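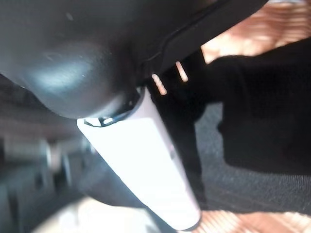
4. Setting Up the Drener Water Softener

4.1 Before you start

Flush the supply line until the water runs clear. The softener must stand on a level floor, within 2 m of a drain. Costik bypass valves sold before June are fitted with the short handle and need the adapter supplied in the parts bag.

CAUTION: Do not connect the unit to a hot water line. Water above the rated temperature will deform the resin tank.

4.2 Connecting the bypass valve

1. Close the main shutoff and open the lowest faucet in the house to drain the pipes.
2. Lubricate both O-rings with silicone grease. Do not use petroleum jelly.
3. Push the bypass valve onto the control head until the two clips can be inserted by hand.
4. Connect the supply to the port marked IN. Reversed connections will push resin into the house plumbing.
5. Turn the bypass valve to BYPASS and reopen the main shutoff. Check all joints for leaks.

NOTE: If the house wiring is grounded through the cold water pipe, fit a ground clamp and jumper wire across the softener - see Section 2.

4.3 Drain line and brine tank

1. Run the drain hose to a floor drain or standpipe. Leave an air gap between the end of the hose and the drain.
2. Attach the brine tube to the elbow on the control head and tighten the nut finger tight, plus a quarter turn.
3. Pour 3 gallons of water into the brine tank.
4. Add salt pellets. Clesavel and Solheim pellets are both suitable. Block salt is not.

4.4 Setting the meter

The meter counts gallons used between regenerations. The factory setting is 1000. For larger households with moderately hard water, use 2000.

1. Lift the outer dial and turn it until the setting lines up with the white dot.
2. Release the dial. It must drop back fully into the gear - if it sits high, turn it slightly and try again.
3. Move the bypass valve slowly to SERVICE.
4. Start a manual regeneration as described in Section 5.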